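4.2 Changing the liner: what a home build can and cannot claim

Most write-ups of home-built two-arm robots, ours included in earlier drafts, lean on chores that flatter the machine. A sponge goes into a cup, a block goes onto a block, and the reader is left to imagine the rest of the housework. We chose the liner change for this section because we expected it to go badly. A trash bag is thin, slippery and dark, it has no fixed shape, and it sticks to itself. It is also a job that a person does in a few seconds without thinking, so there is little room to dress up a poor result.

The build follows the Kekcombe plans, which ask for two arms side by side, a two-finger gripper on each, and a single shared controller. We departed from the plans in one respect. The printed fingers flexed too much when closed on film, and we replaced them with metal ones cut and drilled at the Riis shared workshop. The members' page at Riis lists this as a one-evening job. It took us most of October, largely because the first set of holes was drilled to the wrong spacing and we did not notice until both hands had been put back together.

Control is by a policy trained on demonstrations, using the Dranosel software with its settings left as they come. We recorded 400 demonstrations of the liner task. The Dranosel notes suggest that far fewer are enough for "simple household handling," a phrase they do not define. We tried a smaller set first and got a robot that moved toward the bin with great confidence and closed its fingers on air. Whether the larger set fixed this, or whether the metal fingers did, we cannot say, as we changed both in the same week. This is a weakness of the study and we would rather state it here than have it found.

The part of the task that matters is the rim. The bag has to be held at two places at once, pulled outward enough to clear the edge, and then let down so that it hangs over the outside. One arm alone can drag a bag across a bin but cannot easily keep it open. Figure 3 gives two views of the setup, with both arms at work under the wall hook.

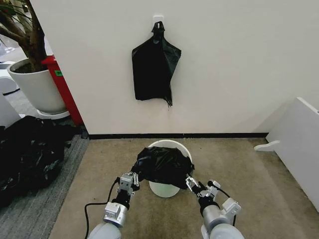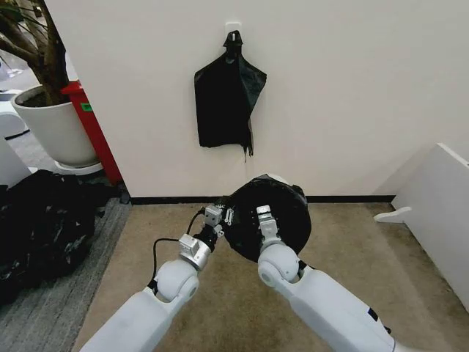 Figure 3. Liner task, two moments. In the first, each gripper has hold of one side of the black bag where it covers the rim of the white bin. In the second, the arms hold a round black shape between them near the baseboard. Another bag hangs from the adhesive hook in both.
Source: authors' own images, Ornberg build log. Free to reuse with credit.

Readers should be careful with figures of this sort, and we include our own. A still of two grippers closed on a bag says that the grippers are closed on a bag. It does not say how long they took to get there, how many tries came before, or what became of the bag afterward. In the hobby literature a picture very like the first one is often printed next to the word "solved." We have not used that word anywhere in this paper.

Our scoring was strict on purpose. A trial counted only if the bag ended up over the full rim, with no hand touching the bin or the robot between the start signal and the end. Bags that went on crooked but covered the rim were counted. Bags that slid back inside the bin after release were not, even when they had looked fine a moment before. We ran 30 trials under this rule. We do not give a success rate as a headline number, for the plain reason that 30 trials on one bin, with one size of bag, in one room, cannot support it. The trial-by-trial notes are in the build log, and anyone who wants to divide one column by another is free to do so.

The failures are more useful. They fell into 3 kinds. In the first, a gripper took hold of both layers of film, and the bag could then not be opened at all. In the second, one arm pulled sooner than the other and the bin tipped or slid toward it. Carpet helps a little with sliding and does nothing for tipping. In the third, the film slipped out of the fingers during the pull — slowly, so that the policy went on as if it still had the bag. There is no touch sensing in these hands, and the cameras see very little detail in black plastic. We doubt that more demonstrations would cure the third kind. The information is simply missing.

Cost deserves the same plain treatment. The parts came to over 3,000 dollars, before tools and workshop fees, and this leaves out the hours. Projects of this type tend to report the price of the arms and stop there. Power supplies, mounts, spare motors, cable and the first set of spoiled fingers are real expenses, and a person building at home will pay for them whether or not they appear in a table.

We also tested whether the policy would carry over to a second bin, slightly taller and with a thicker lip. It did not. The arms went to the height of the old rim and pinched the side wall of the new one. A short round of extra demonstrations would probably repair this, but that would be a statement about our patience in recording demonstrations, and it would tell us little about how well the method copes with a bin it has never met. Section 4.3 returns to the two-layer grasp, which we were able to reduce by changing the angle at which the fingers approach the film.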